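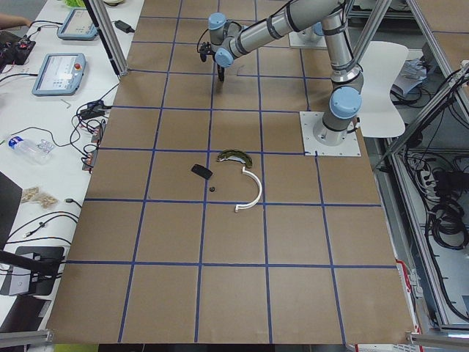 *Work table marked out in blue tape, with the arm over the second row.*

# Kesodix commission tracker, after one full quarter

We moved our sales commissions into Kesodix in January. Before that they lived in a spreadsheet kept by Detlef Haberkorn, who runs sales operations here, and it took him most of a week each month to close. We have 40 sales reps on three different pay plans, plus a handful of managers who earn an override on their team's deals.

I look after the finance side, so this review is mostly about getting the numbers out and paying people correctly.

## Setting up

Loading the pay plans was slower than we had been told to expect. The standard plan went in on the first afternoon. The plan with accelerators, where the rate goes up once a rep passes 90 per cent of quota, had to be built twice. The rule editor treats a threshold as "greater than" unless you change a small drop-down on the second tab, and we missed it. One rep landed exactly on the line in the test data and came out short.

Importing past deals was easier. You can send up to 1,000 rows in one file, and rejected rows come back in a separate sheet with the reason next to each. Ours were nearly all missing account codes.

## Month end

Closing now takes a day and a half. Most of that is checking split deals, which Kesodix handles well as long as both reps are on the deal before it is marked as won. If you add the second rep afterwards, you have to reopen the deal and approve it again.

Reps can see their own statement at any time, with each deal listed and the rate used. Queries to Detlef have dropped a lot. The statement prints badly, with the totals pushed on to a page of their own.
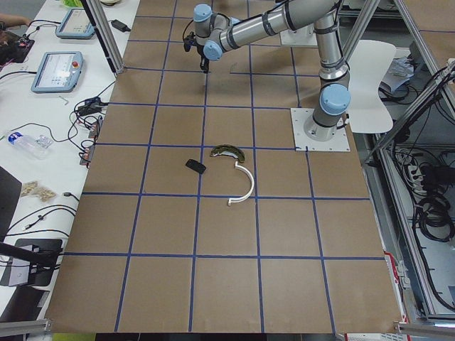
## Reports

There are 101 ready-made reports and we use six. The search box only looks at report titles, so finding the right one the first time is slow. The accruals report is good and matches our ledger without any editing. The quota attainment report can't be grouped by region and product together, so I still export that one and do it by hand.

## Compared with Rostedon

We also tried Rostedon. It has the better mobile app and nicer charts, but it couldn't pay manager overrides on split deals, and that ruled it out for us.

## Support

Replies usually come the same day. The help pages are behind the product in places and still show the old menu.

## Verdict

Four out of five. We have renewed, and the override plan for the new partner team goes in next.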